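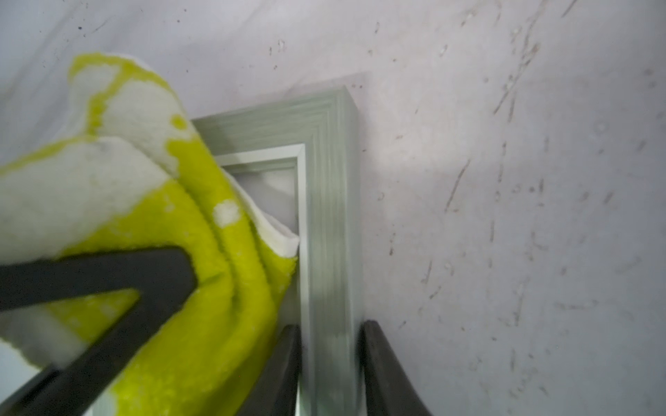 The Carkell cloth is sold for glass, trim and painted woodwork, and I bought a pack to replace the flat microfiber squares I had been using on picture frames and door casings. Frames are a fair test for any cloth of this type. The outer faces are easy, but dust settles along the inner lip, and most of it ends up in the mitered corners where a flat cloth rides over the gap. A thick terry-like pile behaves differently: bunched into rounded folds and pushed into the top corner of a pale sage-green frame, it puts a thin curl of fabric right against the lip while the rest bunches over the top rail and the recessed interior.

I used the cloths dry for all dusting and slightly damp for marks. Water only, no spray.

## Dusting

Pickup on painted surfaces is good. One dry pass along a top rail removes loose dust, and a second pass is needed only in the corners. The pile holds what it collects until the cloth is shaken out. On rough or unfinished wood it snags, and I would not use it there.

The bulk that helps in corners is a drawback on narrow molding. Folded twice, the cloth is too thick to follow a fine groove. The Vatport flat cloth I used before is better for that job and worse for nearly everything else.

## Glass

Average. A damp Carkell takes off fingerprints but leaves a faint haze, which a dry cloth then clears. Anyone cleaning mostly glass should buy a waffle weave instead. Keep the damp side away from the edge of the glass in a framed print - water can run behind it.

## Washing

I have run the pack through 18 washes, warm, with no fabric softener. Results:

- Lint was heavy in the first 2 washes and minor after that.
- The hem on one cloth has started to lift at a corner.
- The pile has flattened slightly but still grabs dust.
- No color transferred to white painted walls, dry or damp.

Wash them separately at first. The lint sticks to dark clothing.

## Price

I paid $39 for the pack at Dreltness, which is high for cleaning cloths. The Ene version costs less and feels similar out of the package, but mine shed for much longer and two of them curled in the dryer.

## Rating

Four out of five. One point off for the hem and the glass performance. I would buy them again for frames, casings and baseboards, and keep a flat cloth in the drawer for grooves.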